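4.2 Bags within bags

We had not set out to write about carrier bags at all. Our interest, when we began visiting the 11 households in January, was in how people put their shopping away, and the bags seemed to us – as they no doubt seem to most people – merely the thing the shopping came in. It was Silvana Barros who noticed, while going back through our 106 diary entries, how often a bag went on working long after it had left the shop. People kept tins in them, and bulbs, and half-used rolls of this and that, and they were often quite fond of the arrangement.

Thin, see-through bags came in for particular praise. One participant in Ladero told us she could find anything in her cupboard "by its shoulders", and we have borrowed her phrase ever since. The plastic draws close around whatever is inside, so that a rounded end or a curved side shows through even when the colour is changed by the film (Figure 2).

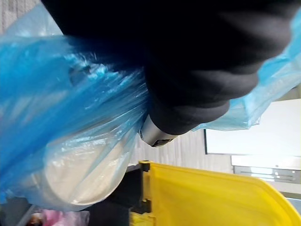
Figure 2. A pale, rounded object showing through a translucent blue bag gathered into tight folds.

Thicker bags gave no such help, and their owners tended – rather cheerfully, we thought – to tip everything out and start again.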